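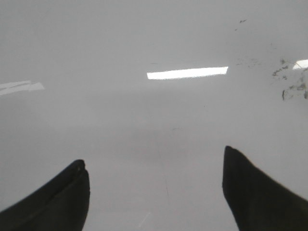 Kitchen and Worktops Meeting - Minutes

30 November 2024
Posted by the minutes secretary, Driltden House

Present: seven of us, plus two apologies (one cold, one train). I took the minutes again, so if anything sounds more cheerful than it felt on the night, blame me.

1. Last time's minutes

Agreed, with one correction. I'd written that the old bread bin was going to Birnberg Hall. It's the toaster that's going to Birnberg Hall. The bread bin is staying and I have been told so quite firmly!

2. The pale grey surface

Most of the evening went on this one. General feeling is that we like the colour - a light grey, slightly on the cool side - and that it makes the whole kitchen feel less gloomy than the brown did. Where we don't agree is the shine. It's glossy enough that the ceiling lights show up in it as bright shapes, and two people find that tiring when they're chopping or reading a recipe. The rest of us rather like it (I do, I'll admit it, it cheers me up on a dark morning).

We talked about swapping the bulbs for something softer, or having only the back row of lights on during the day. Somebody asked if the surface could be dulled down with a special polish. Abdella, who supplied it, say in their leaflet to leave the finish alone, so that's out.

Agreed: try softer bulbs first and see how we get on. To come back in June if people are still squinting.

3. Wiping down

A long chat about cloths. The green scourers are banned from the new surface from tonight, and that includes "just the corner". Soft cloth, warm water, drop of washing-up liquid, then a dry cloth after so it doesn't go streaky. The streaks do show when the lights are on, as several of us have learned the hard way.

The Wunex spray under the sink is for the oven only. I'm going to put a label on it, in capitals.

Agreed: three clean cloths to be left out each evening, and whoever is last in the kitchen puts the used ones in the wash.

4. What lives on it

This got a bit lively. One side would like everything put away every night and the surface left clear. The other side (kettle people, mainly) say life is too short to lift a kettle in and out of a cupboard.

We settled on this: the kettle and the bread bin can stay out, on mats. Everything else goes back where it came from - mixing bowls, the big chopping board, the post, other people's library books. Hot pans go on the hob or a trivet and never straight down.

5. Cupboard clear-out

Seven jars of mixed spice were found in the top cupboard, all open. We're keeping the newest and the rest have gone. Lids without boxes are in a carrier bag by the door, so please have a look through before it goes out.

6. Any other business

The tea towel rail is loose again. I said I'd bring a screwdriver.

Could whoever borrowed the good peeler bring it back? No questions asked.

Meeting closed just after the biscuits ran out.

Related items
Cupboard labels: final list
Toaster to Birnberg Hall: who has the van?
Oven cleaning rota
Minutes of the June meeting

Driltden House | Contact the minutes secretary | © 2024 Driltden House | Back to top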